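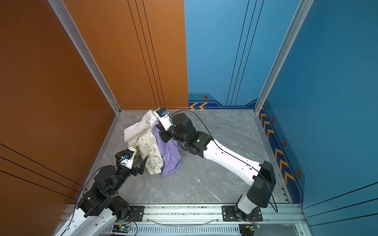

Clothes in a heap on a grey marble-patterned floor, between orange and blue walls.

The pile on the floor, and the people who want to sell you a way out of it

Every spring the same promise comes round again. Fold your clothes properly, the promise goes, and the rest of your life will follow. I have been reading the stuff for 15 years, and my own pile is roughly the size it was when I started.

The latest version is the Pirnwood method, which arrives as a slim paperback and a set of fabric dividers at 47 pounds the pair. You tip everything you own on to the floor. You look at it. Then you fold each piece into a small upright packet and stand it in a drawer, like files in a cabinet. The book says a full wardrobe takes 90 minutes. Mine took an afternoon and part of the evening, and I don't own many clothes.

Tipping it all out is the bit that everyone copies from everyone else. Dorkum, the storage shop, recommends it in its free leaflet. Meijer, which sells wardrobes, recommends it too, and then recommends a larger wardrobe. The theory is that a heap shames you into getting rid of things. What my heap did was block the way to the bathroom. By six o'clock I was stepping over it, and by eight I had put a third of it back unfolded so that I could go to bed.

Some of the folding is worth learning. T-shirts do stand up if you fold them in thirds lengthways and then in half twice, and you can see which one you're pulling out. Jeans work as well. Jumpers don't, or mine don't: the thick ones spring open and lean on whatever is next to them, and after a week the drawer looks like a bad row of teeth. Anything slippery is hopeless. The book has 13 pages on scarves and I would not wish them on anyone.

Then there is the folding board, a hinged plastic thing you flap about like a menu. I tried the one from Bimano. It gives you very even shirts. It also has to live somewhere, and mine now lives on top of the drawers, where the clean washing used to go.

My real quarrel is with the idea that folding is the hard part. A shirt takes a few seconds. Getting it off the airer on the right day is harder, and so is deciding what to do with trousers that have been worn once and belong neither in the wash nor in the drawer. Pirnwood has a single paragraph on these and suggests a hook. I already have a hook. It has four pairs of trousers on it and a dressing gown.

I kept the method going until September, by which time only the T-shirt drawer was left. It still works, and I'm glad of it. Socks go in a box with no system at all, the jumpers are in a stack, and the dividers are holding batteries and string in the kitchen. If you're tempted, borrow the book from a library, read the chapter on T-shirts and leave the wardrobe shut while you do it.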